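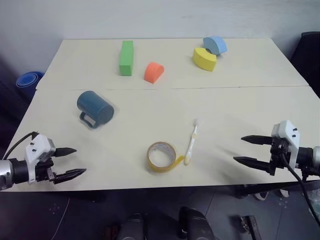
4. What Belongs With What

4.1 Materials

The sorting literature has a weakness for tidy objects. Participants are handed fruit and tools, or birds and vehicles, and they do what anyone would do, and a paper gets written about how well they did it. Our interest was in the sort of collection that turns up on a real table by the end of the week, where the things have little to say to one another. The Makris set was put together with this in mind. It has foam blocks, a mug, a roll of tape and a toothbrush, and the first reviewer of our pilot report called it "barely a set." We have kept the phrase in our working notes as a compliment.

The blocks were the easy part. They come from a child's building kit and differ in both shape and color, so that a person who sorts by either one will find something to do. The remaining things were picked by Zakhar Romaniuk under a single rule: each had to have an obvious home in an ordinary apartment, and no two could have the same home. The mug lives in the kitchen. The toothbrush lives in the bathroom. The tape lives, according to our respondents, in a drawer, and which drawer was the subject of more writing in the comment box than any other question we asked.

4.2 Layout

Figure 3 gives the arrangement we refer to from here on as the split layout. The tabletop is made of two panels, and the seam between them does a good deal of work. All the foam is on the far panel: the green block standing up at the left, the orange half-cylinder lying on its flat side, and the yellow and light blue curved pieces so close together that they nearly touch. The household things have the near panel to themselves. The mug lies on its side with its rim to the right, the toothbrush runs off at a diagonal beside the tape, and the tape has a loose strip trailing from it.

We did not tell respondents that the seam meant anything. A table has to be joined somewhere. All the same, when asked to describe the layout in their own words, many of them wrote about "the toy side" and "the other side," and one went on to ask who had been allowed to put a toothbrush on the other side. In the mixed layout, where blocks and household things share both panels, the seam went almost entirely unremarked. People notice a border when it agrees with what they already think.

4.3 Procedure

Respondents were recruited through the Viltport panel. Of the 1000 invited, 954 returned a usable form, a rate we would like to credit to the design of the study and suspect we owe to the shopping voucher. Each respondent was given one layout and three tasks. The first was to group the things in any way that made sense. The second was to name the room each group belonged in. The third was to say which single thing they would put away first if they needed the table for dinner.

There was no time limit. Piloting in August had shown that a time limit mostly measures how annoyed people are by time limits.

Forms were coded by Sigrún Ravn and Myroslav Hutsuliak, working apart. They disagreed chiefly over the mug. A group consisting of the mug and the toothbrush was coded by one as "kitchen and bathroom, mixed" and by the other as "things that go near the mouth." Both readings can be defended. The second turned out to be what the respondents had written in the margin, in nearly those words, and it was given its own code.

4.4 Grouping

The blocks were grouped together by nearly everyone in the split layout, as expected. What was less expected was how little their color mattered. We had supposed that the yellow of the curved block and the yellow of the tape would pull the two together for at least a fair number of people, and had gone so far as to draft a paragraph on the subject. The pull was slight. A few respondents did pair them, and most of those apologized for it in the comments.

Shape fared better inside the foam group. Where respondents made smaller groups among the blocks, they tended to keep the two curved pieces as a pair and leave the upright green one alone. Closeness cannot be ruled out as a cause. The curved pieces are side by side in the split layout, and a pair that is already standing together asks very little of the sorter.

The tape joined whatever was left over. In coding it we found ourselves using "miscellaneous," a word we had promised in the study plan to avoid.

4.5 What Goes First

Asked what they would clear first for dinner, respondents chose the toothbrush, firmly and with feeling. The mug was often left where it was, on the grounds that a mug has some right to be on a table, though several wanted it stood upright before they would agree to that. The blocks were treated as one thing, to be swept off in a single armful, and this was so even among people who had carefully separated them a page earlier. Severyn Bondarchuk has proposed that grouping for a form and grouping for one's own dinner are different skills, and we return to this in Section 5.

Related items
Harasym, Z. The Drawer Problem: Where Households Keep Tape
Romaniuk, Z. and Ravn, S. Notes on the Makris Set
Bondarchuk, S. Clearing the Table: Order and Reluctance
Hutsuliak, M. Coding the Margins of Sorting Forms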